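Ute Fuchs has 1,266 small parts in her sewing and fix-it room, and she knows the number because she wrote it on the door. "I'm not proud," she told me, laughing, when I called her up to talk about blue bins. (I'm a bin person too, so this was never going to be a short call!)

She started in February with one Arruda stacking bin and a flowered tabletop she can't bring herself to replace. "It's worn out and it's marked all over, and I love those roses," she said. The screwdriver gets used on it as much as the scissors do.

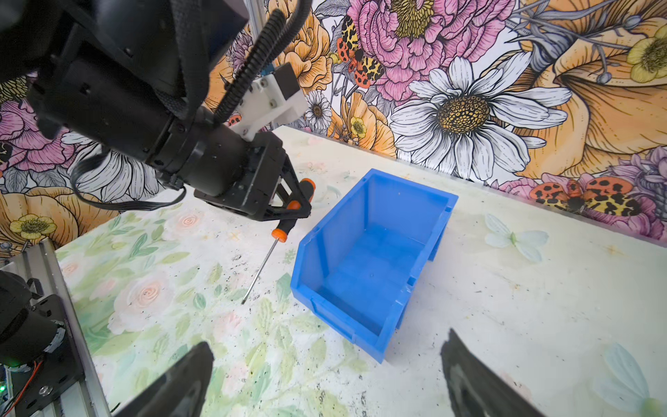 Blue bin, pink roses, and an orange-and-black screwdriver.

I asked why she likes the open-front kind so much, and off she went. "You can get your whole hand in! With a lid I just put things on top of the lid." She empties each one before she sorts, wipes the corners, and still finds crumbs later.

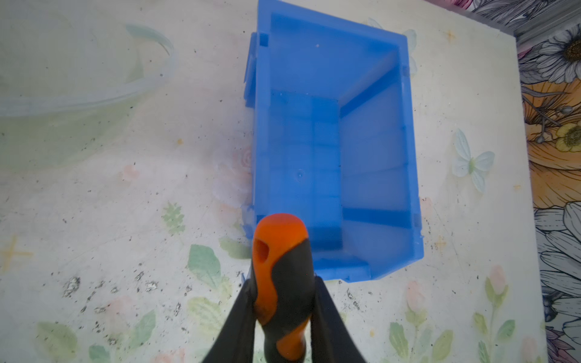
Her friend Glória Frade talked her out of labels, at least for now. "Glória said live with it first, so I'm living with it," Ute told me. Buttons have moved twice already, and the 75 odd screws are still looking for a home.

Then we got onto painted boards, her other weakness. She'd happily have planets on everything. "Who wants plain white? I look at it all day long." 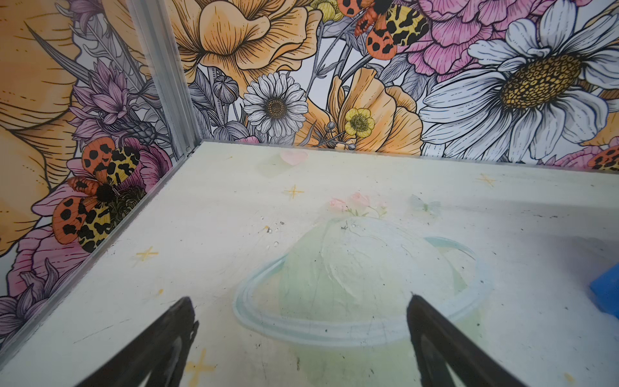 The ringed planet, with pink flowers growing on top and stars all over.

She's wiping that one down next, she says, right after the screws.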